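Poltadix 2 im Wohnzimmertest

Poltadix verspricht Greifplanung »ohne Nacharbeit«. Solche Sätze lese ich seit Jahren, also habe ich die Software auf unseren Arm gespielt und Wäsche aufheben lassen. Die Installation zieht 2.172 Pakete nach. Zwei davon kollidierten mit unserem Kameratreiber, der Support (Kevser Kocabaş, sehr geduldig) schickte abends einen Patch. 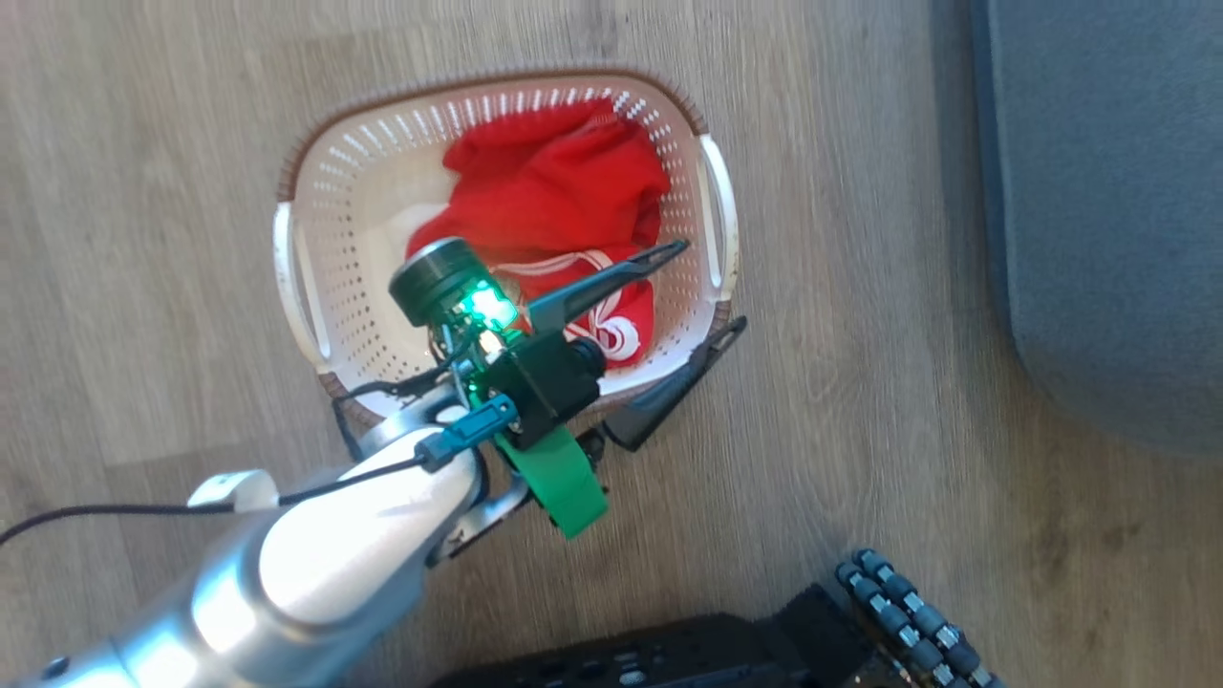

Rotes Kleidungsstück im Korb, Greifer geöffnet

Weicher Stoff ist der wunde Punkt. Die Segmentierung trennt Rot und Weiß sauber, aber der Planer wählt gern Griffpunkte dicht am Korbrand und meldet dann eine Konfidenz von 100 Prozent. Von 234 Versuchen endeten 70 mit leeren Fingern — im Protokoll steht trotzdem »success«.

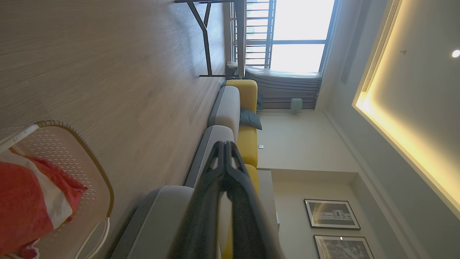 Blick der Handgelenkkamera auf Sofa und Fenster, um 90 Grad gekippt

Die Kameradrehung muss man von Hand in die Konfiguration eintragen, das Handbuch erwähnt sie in einer Fußnote. Gegenlicht vom Fenster mag die Tiefenschätzung auch nicht. Gut gefallen hat mir der Trajektorien-Editor. Den Preis rechtfertigt er nicht, ich bleibe vorerst bei Bakos.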